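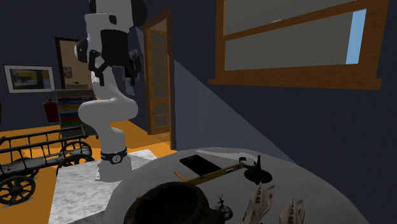

Tape recovery: the Vomico assembler, progress to August

Reading of the Vomico tapes is now complete as far as the present equipment allows. The collection came to the Pilville archive in 40 reels of punched paper tape, with a box of coding sheets and a partial operator's manual. Thirty-six of the reels have been read twice with matching results. The other four are discussed further down.

Members who joined recently may want the background. Vomico was the in-house name for an assembler and set of utility routines written at Flaltance, an insurance bureau in Pilville, for the machine it ran its premium accounts on. Most of the code, and all of the later revisions, were the work of Birutė Org, who was hired as a desk calculator operator and moved to coding when the machine was installed. Her initials appear in the leader of nearly every reel, punched as a pattern of holes that can be read by eye when the tape is held flat. The later reels also carry a revision letter in the same style.

The assembler is a two-pass design. The first pass reads the source tape and builds a table of labels. The second pass reads the same tape again and punches the output. As there was no room in memory to hold the source between passes, the operator had to rewind the tape by hand and load it a second time. The manual gives a page to this and warns that the tape must start at the same blank row on both passes. A checksum was added at revision D to catch the case where it did not. If the sum from the second pass differed from the first, the machine halted with a fixed pattern on the console lamps and the run had to be started over.

Labels were limited to a letter and a digit up to revision C. From D onward a label could be any length, although only the opening characters were kept in the table. Two labels that began alike would then be taken as the same label with no warning. The coding sheets show that the staff knew this. Several sheets have a label crossed out and a different one penciled above it, always with a change in the first few letters.
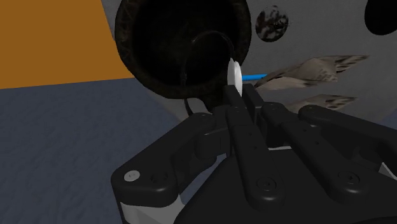 The more unusual feature is the handling of forward references. In most small assemblers of the type, a jump to a label not yet defined was simply left until the second pass. Org's version did this too, but it also kept a chain through the unfinished instructions, so that the address field of each one pointed back to the one before. When the label was finally met, the program walked back along the chain and filled in each address. This made it possible to assemble short programs in one pass, directly into memory, and run them at once. The manual calls this "quick load" and restricts it to test work. We had assumed from the manual alone that it was a separate program. The tapes show that it shares nearly all of its code with the ordinary assembler, and that a console switch selected between them.

The switch test is on reel 11 and has been patched at least once. The original instruction was overpunched to a no-operation and a jump was spliced in further along the tape. The splice is neat and has held. The reason for the patch is still unclear. One possibility is that the switch was moved to another position on the console when the machine was serviced. The manual mentions two switch numbers in different places, which fits.

Character codes took longer than expected. The tapes use a five-hole code with letter and figure shifts, and the layout of the figure shift does not match either of the tables we had on hand. We worked out the differences from the printed listings in the box. The fraction sign and the percent sign are swapped compared with the nearest known table, and one code that is blank there was used at Flaltance for a pound-weight sign. Anyone working on other tapes from the same bureau should ask for the corrected table before starting, as the errors are easy to miss in text that is mostly letters.

The unread reels are 7, 19, 20 and 33. Reel 7 has lost its outer turns and begins in the middle of a routine. Reels 19 and 20 were oiled tape and have stuck together over part of their length. They have been left alone for now. Reel 33 is sound, but the feed holes are worn to the point where the reader slips and drops rows. It can probably be read optically at low speed, without any use of the feed holes, and a trial length at the end of the reel gave good data.

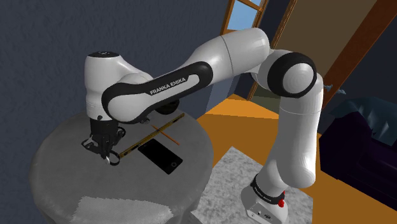 The contents of reel 33 matter more than the others. According to the index sheet it holds the division routine and the decimal print routine for revision F. We have the revision E versions of both, and they run, but the F assembler calls the print routine with its arguments in a different order. At present the emulator uses the E routine with a short bridging sequence in front of it. The output agrees with the printed listings in every case tried, except that leading zeros are printed where the listings show spaces. The F routine presumably suppressed them.

The emulator itself was written by the Abernathy group and is stable. It models the instruction set, the console switches and the paper tape equipment. It does not model drum timing, so programs that relied on the drum position for their speed will run correctly but give no useful information on how long they took. Work on timing will wait until a copy of the engineering drawings can be found. If any reader knows of a set, even an incomplete one, please write to the archive.

The read files are held in raw form, one byte per tape row, with the leader and trailer kept. Decoded text is stored beside each raw file under the reel number. Corrections made by hand are listed in a separate file and have not been applied to the raw data. Copies are available to members on request; please state whether you want the source reels only or the full set with the binary output.

Scanning of the coding sheets starts next, beginning with those marked D.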